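搜索本站……
请输入关键词

又到了我每年都要折腾一回的时候:换季收纳。说是收纳,其实就是把柜子里的东西全倒在地上,坐在中间发呆两个小时,再原样塞回去。不过今年我下了决心(别笑,真的下了),原因嘛,是八月要搬家,新房子比现在这套小一截,储物间根本没有。搬家公司报价的时候问我大概多少箱,我支支吾吾说了个数,挂了电话看看走廊,心里发虚。

先说我的毛病。我最舍不得扔的不是衣服,是盒子。鞋盒、茶叶盒、饼干盒、装过耳机的、装过领带的,只要盒盖合得严,我就觉得以后一定用得上。我妈也这样,她的缝纫盒是月饼铁盒,打开一看里面是线团,小时候不知道失望过多少回。现在轮到我了,衣柜顶上一层全是空盒子,大盒套小盒,像俄罗斯套娃,最里面那个往往还装着一张早就过期的保修卡。

这次我给自己定了条规矩:空盒子只留能马上说出用途的。犹豫超过一分钟,就拆了压平拿去回收。听着很简单吧?结果第一个就卡住了,一个装过围巾的扁盒子,墨绿色,手感特别好,我拿着它在屋里转了三圈,最后给它安排了个差事,专门放说明书。你看,人要给自己找借口,真是一点都不难。

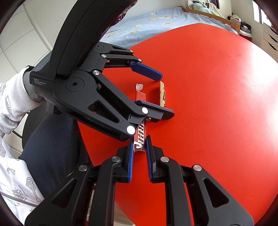

盒子里面最难安排的,要数长条形的。方盒子好办,抽屉里一个挨一个码过去就行,圆的也能摞起来,偏偏又长又窄的那种,横着放占地方,竖着放站不稳,塞进抽屉斜着卡住,下次拉都拉不开。我从前一直觉得这种盒子没用,后来才慢慢摸出点门道:像红桌子上那个窄长的红盒子,这种身材拿来放筷子、毛笔、编织针都挺合适,再不济还能收蜡烛。我自己那几个,现在两个装了编织针,一个装了画画的笔,还剩一个实在想不出来,先放在门口装零散的伞套。要注意的是量一下里面的长度,别光看外面,有的盒子壁厚,针放进去就差那么一点点,气死人。

说到量尺寸,我前阵子在Parkine买了一套抽屉隔板,可以自己裁的那种。网页上写着适合大多数抽屉,我就信了,没量。到货一看,高了一截,抽屉关不上!只好拿美工刀一条一条裁矮,裁得歪歪扭扭,好在放进去也没人看见。所以各位,先量,再下单,长宽高三个数都写在纸上带着,我现在手机备忘录里专门有一页,名字就叫“抽屉”。

衣服那部分反而比想象中快。我是按“去年穿没穿过”来分的,没穿过的直接进袋子。有一件毛衣例外,是在Brerstead旅行时买的,扎脖子,一次都没好好穿过,可是颜色太好看了,雾蒙蒙的蓝。我把它叠好又放回去了。明年再说吧。

书呢,送走了两大袋,都拿去了Itoddale那家二手书店。老板翻得很仔细,挑走大半,剩下的让我放在门口的免费架上。我本来打算放下就走,结果(你们猜到了吧)又抱了四本回来,其中一本讲旧家具翻新,里面有整整一章写抽屉滑轨怎么上蜡。我当晚就照着试了,用的是一截白蜡烛头,在木头滑轨上来回蹭,那个响了好几年的床头柜抽屉现在顺得不得了,我没事就去拉两下。

厨房我还没动。那里有最多600个塑料袋等着我(夸张了一点,但也没有很夸张),还有一堆配不上盒身的保鲜盒盖子。我打算周末先把盖子全摊开,一个一个配对,配不上的就说再见。调料瓶也得清,上回翻出一瓶八角,拧开闻了闻,什么味都没有了。

对了,有读者上次留言问我标签贴什么好,我试过几种,最后还是最普通的美纹纸胶带加油性笔,撕下来不留胶,写错了也不心疼。打印标签当然好看,可我每次打到第五张就开始挑字体,一挑一下午就没了。标签贴在盒子的短边上,放进柜子以后那一面朝外,找东西不用一个个抽出来看。

下一篇应该会写打包碗碟,我正在攒旧报纸。要是你们有包高脚杯的好办法,请一定留言告诉我,我上次搬家碎了两个,到现在还心疼呢!

本网站使用Cookie来改善您的浏览体验。继续浏览即表示您同意我们使用Cookie。
接受 了解更多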